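Search this site Enter keywords Go

Chore automation: frequently asked questions

Can a machine tidy a household yet?

In part. Single tasks on a known surface, with known objects, are within reach. A whole room is not. Wevineck scores each chore separately for this reason.

Which chores are hardest?

Those involving soft or flexible items. A mug keeps its shape when lifted. Cable does not, and one strand can hide the end of another. Sorting a mixed tangle of black and white leads on a table, with two arms, is one of our standard tests.
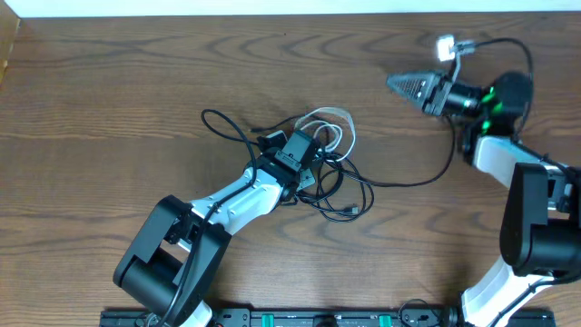

How is a cable trial scored?

The leads must be separated and laid apart without a person touching them. Partial results are logged but do not count as passes. Wanda Grabowska's group has recorded 2,679 trials since April. Each trial is stopped after 30 minutes.

Are two arms needed?

For cables, generally yes. One holds while the other pulls. Wiping and simple stacking can be done with one.

Is shop-floor work any easier?

Usually. Parts arrive in fixed positions and the lighting is constant. Loose wiring harnesses remain a manual job at the Cieślak works.

Who answers technical queries?

Sutrisno Raju, through the contact form. Page last revised 29th June.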